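Module 5: Household Goods, Storage and Handling
Handout 4 — Mixed small items and the containers that hold them

Notes by Hnat Hladun. Read before the July practical. Bring a pencil, the blank sorting sheet and your copy of Handout 3, as we will be going back to the table of surface types.

1. What counts as a mixed lot

A mixed lot is any group of small household goods kept in one container that would not normally be stored together. Soft toys, kitchenware, grooming items, stationery and hand tools are the usual contents. House clearances produce them, and so do charity donations, lost property and returns.

In the records we use for this module (the Vasylenko store, one year of intake) there were 1824 containers logged. Of these, 213 were entered simply as "misc." with no further note. An entry like that is no use to the next person. By the end of this unit you should be able to write a line for any container that lets someone else find an item without tipping everything out.

2. Groups by behaviour

Shops sort by use: toys with toys, bathroom with bathroom. For storage and handling it is often better to sort by how the thing behaves when it is picked up, put down or leaned on. We use four groups.

Soft. Plush toys, cloths, gloves. They take the shape of whatever presses on them. They carry dust and hair. Tags stay on unless the owner says otherwise, as the washing instructions are usually there.

Hollow. Bowls, cups, tubs, lids. They have an inside, so they collect smaller things and hide them. Always look in. A bowl stored open side up will fill; a bowl stored open side down will trap.

Long. Brushes, spoons, pens, anything with a handle. These lie at an angle in a container and take up more floor than you expect. The handle end and the working end need different care.

Irregular. Moulded figures and toy animals with limbs or tails, and anything else with parts that stick out. They catch on their neighbours.

Some things belong to two groups. A plush animal with a long tail is soft first and irregular second. Write the first group on the sheet and put the second in brackets. 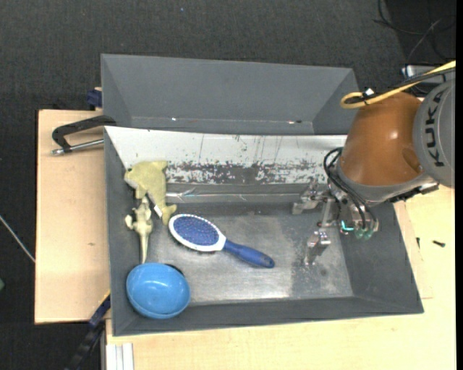
Once the groups are settled, look at contact. Two items are in contact if one would move when the other is lifted straight up. On the sheet this is marked with a short line between the two names. Touching lightly still counts, and so does a narrow end resting on a rim. Students tend to leave these out and then wonder why a bowl has shifted.

Order of removal follows from the contact lines. Take the item with the fewest lines first. If two are equal, take the hard one before the soft one — a soft item left in place does less harm to the things around it.

3. Brushes

Hairbrushes come up often enough to need their own section. A paddle brush has a wide, flat head with the bristles set in a cushion. Hold it by the handle. If it has to be stored with textiles, turn the bristles away from them or put the head in a paper sleeve. Many handles have a hole at the end and the brush can be hung, and this is the better choice where there is a rail.

Cleaning is covered in Handout 6. For now, just note on the sheet whether there is hair in the bristles.

4. The container

Check the container as well as its contents. Sloping sides let small things slide to the middle, and straight sides let them lodge in the corners. Metal floors scuff and this does not matter. Flaking paint does matter, especially with soft goods, and should be reported. Shiny metal also makes pale or glossy items harder to see under strong light, so change your angle before you write anything down.

5. For the practical

You will have 45 minutes and one container each. Complete the sheet in this order:

Container: material, sides, condition of floor
Items: name, colour, group
Contact lines
Order of removal

Use plain colour names. "Light blue" is fine, "duck egg" is not. If you cannot tell what an animal toy is meant to be, write "animal toy" and move on.

Sheets go in the tray by the door.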